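Tema 4. Costes fijos y variables en la pequeña cocina comercial

Apuntes de clase, segunda parte

En la sesión anterior vimos la diferencia entre gasto e inversión. Seguimos con el obrador Tonness, que prepara comidas para llevar y alquila un local en la calle Dranberg. El alquiler asciende a 1,250 euros al mes y se paga igual si se venden muchas raciones o ninguna. Es un coste fijo. Los ingredientes y los envases crecen con cada ración y son costes variables.

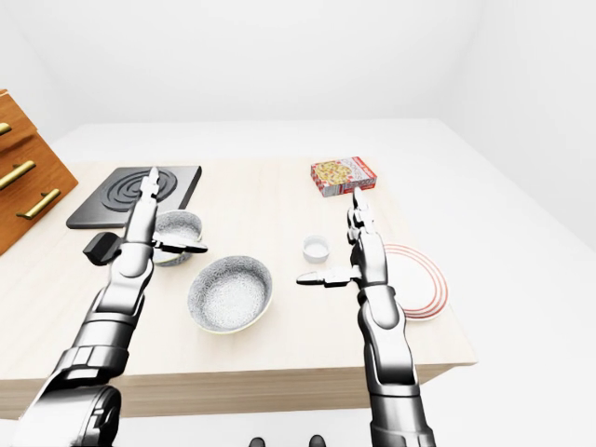 La electricidad plantea más dudas. El contrato tiene una parte fija, la potencia, y otra que depende del consumo. En los ejercicios hay que separarlas siempre; quien las ponga juntas en una sola línea pierde la mitad de la puntuación.

El margen de contribución por ración es el precio de venta menos el coste variable unitario. Si Tonness vende a 9 euros y cada ración le cuesta 5, el margen es de 4 euros. Con unos costes fijos totales de 2,000 euros mensuales, el punto muerto está en 500 raciones.

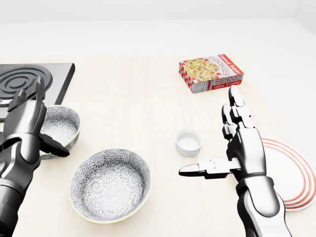 Figura 2. Mesa de madera clara con placa eléctrica y vajilla.

Si se venden 800 raciones, el beneficio antes de impuestos es de 1,200 euros: 300 raciones por encima del punto muerto, a 4 euros cada una. Repetid el cálculo con un precio de 8 euros y comparad los resultados. El manual de Hakim lo resuelve con un gráfico, capítulo 3.

Queda la amortización del equipamiento. Usaremos el método lineal, sin valor residual.
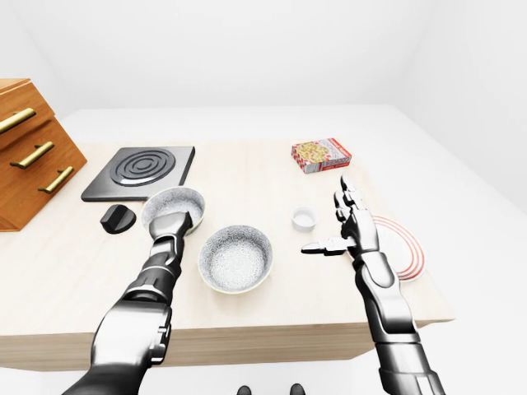 Teodor Szczepańska objetó en clase que el método lineal reparte mal el coste cuando la actividad es de temporada, y que en ese caso prefería amortizar por unidades producidas. Es válido si se justifica y se mantiene todo el ejercicio.

Para mayo: caso Famavska, apartados a y b.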